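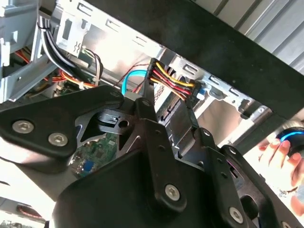
Stilteswood Repair Mornings Outgrow the Library Basement

The monthly computer repair morning in Stilteswood is moving upstairs in June, and what a run it has had! The library's basement room holds 90 people if everybody breathes in, and the last session had a line going up the stairs and past the returns desk before the doors were even unlocked. From next month the whole thing takes over the main reading room, with long tables, daylight and (finally) enough outlets.

The idea is as simple as it was at the start. You bring in an old desktop or laptop that has slowed to a crawl, or won't start at all, and you sit down with someone who knows their way around one. You do as much of the work yourself as you feel up to. There is no charge for the help, and parts are sold at what they cost.

Since the mornings began, 171 machines have gone home in working order. Some needed nothing more than a good dusting and a new clock battery. Others got a solid-state drive in place of the old spinning one, still the upgrade that makes people gasp when the desktop comes up before they've had time to reach for their coffee.

"I had a lady bring in the tower her late husband built, and all she wanted was the photos off it," said Shalini Sengar, who runs the sign-in table. "We got the photos, and then we got the computer going too. She writes her letters on it now."
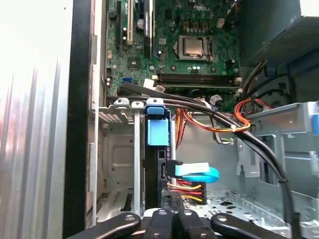

Memory is the other favorite. Older sticks turn up by the boxful when offices clear out, and the group sorts them by type and tests them overnight before they go on the parts table. If you're planning to come for more memory, write down the model of your computer or of its main board before you leave the house. It saves a lot of squinting with a flashlight!

The move is also a chance to try a few new things. There will be a corner for printers, which were banned from the basement after a sad business with a toner cartridge. There will be a table where kids of ten and up can take a dead machine to pieces, name the parts and put it back together. And Oisín Dolan is bringing his soldering station for anyone with a loose power jack, a repair the group has had to turn away until now.

Money for the tables and extension cords came from a bake sale in the spring, which brought in $600 and cleaned out every last lemon bar by ten in the morning.

Not every machine can be saved, and the group is upfront about that. If a board is dead, the good parts come off it with the owner's okay and the rest goes to the county's electronics drop-off. Owners can keep their drives, and most do.
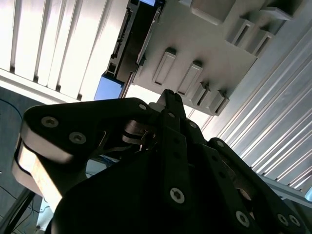
Tineke Van Loon would like to see an evening session added as well, saying that plenty of people with jobs and tired old laptops can't get away in the morning. It's a fair point, and the library is looking at a trial in the fall, from 5 in the afternoon until closing.

For now, the June session opens at nine and runs until noon. Bring the power cord, any password you'll need to log in, and a backup of your files if you can manage one. Walk-ins are welcome, but anyone with a printer is asked to call the front desk first so the corner doesn't fill up. Coffee is on the left as you come in, well away from the computers.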